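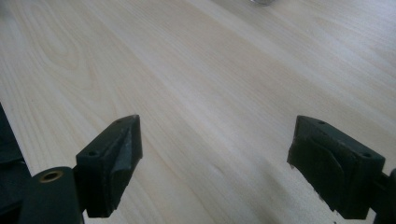
Grain on a pale wooden tabletop, with arched figure giving way to straighter lines.

Tabletop

A tabletop is the flat upper part of a table, and the only part most owners could describe without looking. It is supported by legs, a pedestal, trestles or a frame, and it provides a level surface for eating, writing, sorting, repairing and putting down keys. Any tabletop left clear for long enough will be used for the last of these, whatever it was bought for.

This article deals mainly with wooden tabletops in homes. For stone, glass and metal tops, see Countertop and Glass furniture. For the mathematical sense of a flat surface, see Plane (geometry), a subject that few real tabletops have any business being mentioned in.

Contents
1 Construction
2 Grain and figure
3 Pale tops
4 Movement
5 Finishes
6 Wear and care
7 Clearing
8 See also

Construction

Wooden tabletops are commonly made in one of three ways. A solid top is built from boards glued edge to edge. A veneered top has a thin sheet of attractive wood glued over a core of something cheaper and better behaved. A printed top carries a photograph of wood under a clear wear layer, and is described in catalogs with whatever phrase the legal department will allow.

Telling them apart is a popular pastime among people who buy secondhand furniture. The usual test is to look at the edge. On a solid board, the lines of the face can be followed over the side and onto the end, where the growth rings show. On a veneered top they stop at the corner, and an edge strip with grain of its own takes over. A printed top may give itself away by repeating. Once the same knot has been found in two places it can't be forgotten, and dinner guests will be shown it.

Veneer has a poor reputation that it has done little to earn. Old and expensive furniture is often veneered, and a good core stays flatter than a wide solid board. The reputation comes largely from thin veneer on damp particleboard, a combination that has disappointed generations of students.

Grain and figure

In everyday speech, "grain" means all the lines on a piece of wood. Woodworkers use the word for the direction of the fibers and call the visible pattern "figure," a distinction they will explain at no charge.

The pattern depends on how the log was cut. A board sliced flat through the side of a log passes through the growth rings at a shallow angle, producing nested arches and loops known as cathedral figure. The name refers to pointed windows, though on some boards the effect is closer to a contour map of a hill. A board cut with the rings more nearly upright shows straight, narrow lines running side by side.

Both patterns can turn up on one top. A flat-sawn board typically has arches toward its middle and tighter, straighter lines toward its edges, so the eye travels from something fairly dramatic to something resembling ruled paper. Makers of solid tops spend a good deal of time arranging boards so that neighboring patterns agree with one another. Buyers then put a runner down the middle.

Pale tops

Light-colored tops are usually associated with maple, birch, ash and beech, along with various other woods that have been bleached, limed or stained to join them. Color is a weak guide to species. Finish, age and lighting all alter it, and under a bright lamp or beside a window a cream-colored top can look almost white, its grain faded to a few streaks. Move a shadow across the same wood and the lines darken again.

Furniture sellers deal with the uncertainty by inventing names. The Sundham catalog listed its pale dining table in "Oat," "Shore" and "Quiet," of which only the first is a color by any normal standard. The Jener table, a plain rectangular model, was sold simply as "blond" and attracted complaints from people who had hoped for yellow.

A pale top makes a room seem lighter and hides dust well. It doesn't hide coffee, beet juice, newsprint or ballpoint ink. A dark top has these strengths and weaknesses the other way around, and households tend to pick one kind shortly before finding out that they needed the other.

Movement

Wood takes up moisture from the air and gives it back. As it does so it swells and shrinks, mostly across the grain and very little along it. A wide solid top may be noticeably broader in a sticky June than in a heated room in winter. To allow for this, the top is attached with slotted screws, wooden buttons or metal clips that let it slide slightly over the frame.

A top that has been screwed down tight will move anyway. It may cup, bow or split, and the split is often blamed on whoever last sat at that end. Breadboard ends – narrow pieces fitted across the ends of the top – help keep it flat, but they don't shrink in step with it. For part of the year they may stick out a little at the corners, at hip height.

Finishes

Oil soaks into the wood and leaves a soft, natural look. It is easy to repair and has to be renewed, a duty usually carried out with enthusiasm the first year and with guilt after that.

Wax feels pleasant and protects against very little. It is best suited to tables that aren't used as tables.

Varnish and polyurethane form a film on the surface. They resist spills well until the film is scratched through, at which point repair may mean sanding the whole top. Oil-based versions tend to yellow with time, so that a pale table slowly becomes the table its owner decided against in the store. Water-based versions generally stay clearer.

Soap finishes are traditional on some light woods. They consist of soap flakes dissolved in water, and are hard to recommend to visitors without sounding as if a step has been left out.

Wear and care

White rings usually come from moisture caught in the finish, while black ones often mean that water has reached the wood and reacted with iron or tannins. The first kind may fade without help. The second seldom does, and is generally dealt with by a bowl of fruit.

For routine cleaning, a soft, barely damp cloth followed by a dry one is enough for most sealed tops. Wiping along the grain keeps small scratches from standing out. Oiled tops can be lightly sanded and oiled again. Thin veneer allows much less of this, and an owner who sands through it will get a clear view of the core.

Sunlight changes the color of most woods. A cloth, vase or placemat left in one spot will leave its outline, and extension leaves kept in a closet often fail to match the table when the relatives arrive.

Clearing

A bare tabletop is a temporary condition. Mail is commonly the first arrival, followed by anything belonging upstairs. Household manuals suggest a tray to contain the drift, and the usual result is a full tray with things around it.

See also
Coaster
Drop-leaf table
Trestle table
Veneer
Wood finishing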